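Lo que se guarda en el cajón de los disfraces

En casi todas las casas con niños hay una caja donde acaban las cosas que no son ropa ni juguete. Diademas con orejas, capas, gorros de un cumpleaños, el antifaz de la función de enero. Durante meses nadie la abre y un lunes por la mañana hace falta algo para el colegio y se vuelca entera en el suelo.

Rodrigo Ibarra lleva el almacén de Estel, una tienda de alquiler de disfraces y complementos que guarda casi 300 piezas para la cabeza. Su sistema es sencillo: un cajón de plástico por tema, sin tapa, y nada apilado encima. La fruta va aparte de los animales. «Las diademas de felpa ocupan mucho y pesan poco», explica. «Si las aprietas, se quedan con la forma del apretón».

Ibarra las coge siempre por la banda. Las figuras cosidas, sea una oreja o una fresa, son lo primero que se suelta cuando se tira de ellas para sacar la diadema del montón.
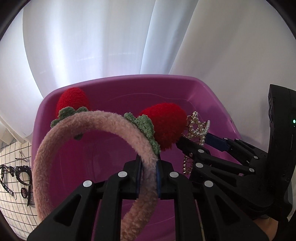
El pelo largo pide algo más de atención que el rizado. En una banda de rizo corto el polvo apenas se nota y basta con sacudirla. Las partes más peludas se enredan entre sí, y en Estel las repasan con un cepillo de cerdas blandas antes de devolverlas a su sitio. No usan secador.

Chiyo Nishimura, que cose y arregla complementos en su taller de Belkadi, recomienda lavar a mano, con agua fría y poco jabón, y secar en horizontal sobre una toalla. Las hojas y otros adornos pequeños conviene revisarlos antes de mojar nada. Si un punto está flojo, se remata primero.

Para una casa normal no hace falta tanto orden. Nishimura aconseja un solo cajón ancho, de unos 8 complementos como mucho, con las diademas tumbadas y las figuras hacia fuera. Las varitas y lo que tenga pinchos, en otra parte. El color del cajón da igual, aunque ella prefiere uno que no sea transparente, porque la luz directa se come los rojos en un par de veranos.

Lo que ya no le cabe a nadie en la cabeza puede pasar a un primo o a la clase de infantil. Ibarra acepta piezas usadas en la tienda los lunes por la tarde, siempre que lleguen limpias.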